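Testing a kitchen-clearing routine in simulation

Whether a machine can clear a kitchen worktop yet depends on how the test is set up. The steps below are the ones we use at Barasa before any routine is moved to real hardware. They assume Gukum is installed and the arm model loads without errors.

1. Build the worktop. Use mixed household goods and let some of them overlap. Widely spaced objects give pass rates that do not carry over to a real kitchen.

2. Fix the task. One run is one object, picked up and set down inside the target area. Clearing the whole worktop is a separate test.

3. Set the run count to 100 per object and change the starting layout every 2 runs. Leave the gripper force at its default for the first batch. 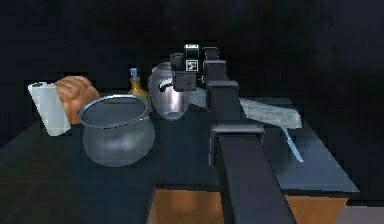 4. Log each failure by stage: approach, grasp, lift or place. A single pass/fail column hides the cause. In our May batch, 16 of the 19 failures on smooth, rounded objects were at the grasp stage.

5. Repeat the failed layouts with the approach angle changed. If the result is the same, check the collision mesh in Ikico before editing the controller. Coarse meshes are a common fault with bowls and bottles.

Our present answer is that single rigid objects are workable and crowded worktops are not. Soft goods remain unreliable. Results from the Drestden worktop set are not comparable, as it uses a fixed layout.

Last updated: Sunday, June 24, 2018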